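The saleroom at Bidwood opens at eight, and by ten past the auctioneer has already told me two things I'm not to print. One is about a stuffed pike. The other would get her sued, and I'm sorry to lose it.

She has agreed to talk provided I leave her name out. Falla is a small town and she has sold the contents of a good deal of it, so the precaution strikes me as optimistic. She is 69, wears a quilted waistcoat with a biro in every pocket and has been on the rostrum long enough to have sold certain wardrobes three times.

"They come back," she says. "You sell a wardrobe to a young couple, and then they're a middle-aged couple and they're moving, and it won't go down the stairs. It went up the stairs. I'd love somebody to explain that to me."

The monthly general sale is what she wants to talk about, and it's what I came for. The fine sales have a printed catalogue and a man from the county magazine. The general sale has whatever was in the house. June's ran to 1,037 lots, among them a rowing machine, a pulpit and a box described in the listing as "mixed, incl. whisk".

## What's left in the house

Most of it comes from clearances. A family rings, usually from some distance away and usually in a hurry, and Bidwood sends a van. The auctioneer goes too when she can, and says the first quarter of an hour is always the same.

"They walk me straight to the thing they think is valuable. It's a clock, or it's a big dark sideboard, or there's a violin with a label in it. There is always a label in the violin. And I say something kind about it. Then I go and look in the garage."

What's in the garage?

"Tools. Good tools sell like hot cakes. A man will drive two hours for a decent plane, and he'll walk past a mahogany dining table to get to it and put his coat on the table."

The mahogany table is a sore point. When she started, a table like that paid for the whole clearance and bought everyone lunch. Now it makes less than the cost of moving it. She calls the category "brown", as in "we had a lot of brown in", and says it in the tone other people use for weather. She has tried putting it in the middle of the room, and she has tried putting plants on it. One month the plants sold. 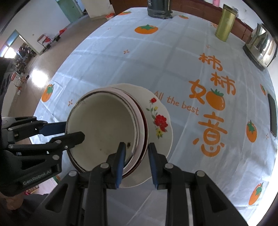
China has gone the same way, only with more breakages. A full dinner service used to be a wedding present and then a family argument, and she can remember two sisters bidding against each other for their mother's tureen, both in tears and neither giving way. These days a complete service for 12 is harder to sell than an odd plate. Buyers want one pretty thing with a scalloped edge and a fat red peony on the rim, and they'll happily stack it under a plain enamel bowl and a dish from somewhere else, where their grandmothers would have sent the lot back to the kitchen. "Mismatched," she says. "They ask me if I've got anything mismatched. I've been apologising for it all my working life, and now there's a waiting list."

She doesn't mind, or says she doesn't. She has views about people who put good plates on the wall, though, and they're strong views. A plate has a foot and the foot goes on a table. She herself eats off a service with a gilt rim, every day, including toast.

"What are we saving it for? I've emptied the cupboards of people who saved it. I've unwrapped it from the newspaper. You can tell how long they saved it by the headlines."

I ask what the oldest headline was. She thinks about it and says there was one about the price of coal, and that the paper sold separately.

## The people on the chairs

Bidwood has online bidding now, and she admits it has kept the place going. The buyers on the screen are polite, pay promptly and have no faces. She misses the faces. A proper saleroom crowd, in her account, is three dealers who aren't speaking, a row of retired people who come for the warmth, and one stranger at the back who is about to make everybody's day.

"You can feel it. Somebody wants a thing. They've gone very still and they're reading the catalogue upside down."

The regulars bring flasks. There was a café opposite, the Eten, where the dealers used to carve up the afternoon between them over egg sandwiches, a practice she describes as illegal and also very bad for the egg sandwiches. The Eten closed and became a place that does eyebrows. The dealers now stand outside it in the rain and look, she says, as though they're waiting for an appointment.
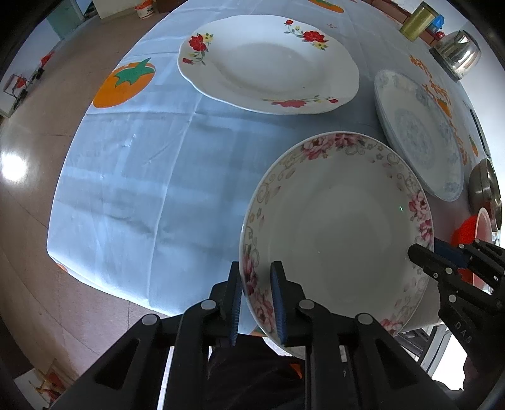
Of the dealers themselves she is fonder than she lets on. One of them has bought every biscuit tin through the room for 14 years and has never told her why. Another bids by removing his glasses, a signal that worked well until his eyes got worse and he started taking them off to read. He went home one month with a trampoline.

"Did he pay for it?"

"He did. He's a gentleman. He brought it back the next month and I got him a profit."

She has rules for newcomers and gives them to me in no particular order while eating a fig roll. Come to the viewing. Pull out all the drawers. Decide on a figure in the car park and write it on your hand. Remember the commission, and remember it again when you get to the desk and are surprised by it. Don't scratch your nose, by all means, if it makes you feel you're in a film, but she knows the difference between a bid and an itch and has never yet sold anybody a piano by accident.

And measure the car. She's firm on this. Most of the trouble in her professional life has taken place in the loading bay, between a happy person and a small hatchback.

## Pricing other people's lives

The hard part is the estimate. She hates giving it. A family hears the figure and what they hear is a mark out of ten for their parents.

"I had a gentleman who'd been dusting a cabinet since he was a boy. It was his job, every weekend, the Tillman cabinet. They called it by the maker's name as though it was an uncle. I had to tell him thirty pounds. He was quite all right about it and then he went and stood in the garden."

Did it make thirty?

"Forty-five. I rang him up myself. I may have pushed a bit."

Pushing a bit is an art, and she won't be drawn far on it. Partly it's the pause. Partly it's looking at the losing bidder as though they've just been seated at the wrong table at a wedding. She once got a box of doorknobs to over £100 by saying nothing whatsoever, and still regards it as her finest work. The doorknobs were nothing special. Two people simply hated each other.

She's less good, she says, at the other direction, when a thing won't sell at any price. The rule at Bidwood is that an unsold lot goes back to its owner, and owners by then have generally changed their telephone numbers. The storeroom behind the rostrum holds the consequences. She shows me: a harmonium, several exercise bicycles, a framed certificate for swimming. There's a rocking horse with no rockers, which she supposes makes it a horse.

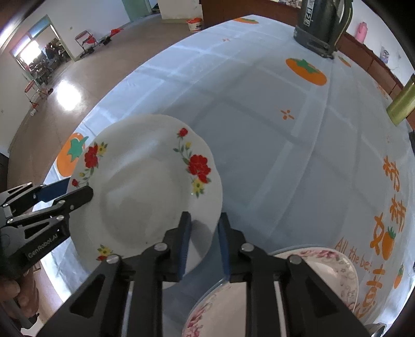
## On stopping

I ask the retirement question as delicately as I can manage, and she looks at me as she might look at a violin label.

She has thought about it. She tried it, in fact, for most of one winter. She learned a little Italian and painted the back bedroom, and then she found herself valuing the waiting room at the dentist's. By spring she was back on the rostrum and the man who'd replaced her had gone into conservatories.

Her own house, she says, is nearly empty. People expect it to be crammed, and she can see them peering past her into the hall. There's the gilt service and two comfortable chairs and a lamp, and the lamp is on probation. She has told her children what to do with it all and they've told her they don't want any of it, so that's settled, and no van will need to come from further than the end of the road.

"They'll miss something, mind. Everybody does. I've been in this job long enough to know it'll be a jug."

Then the telephone goes, and it's a family ringing from a motorway service station, wanting somebody tomorrow. There's a clock, apparently. She says it sounds lovely and asks if there's a garage.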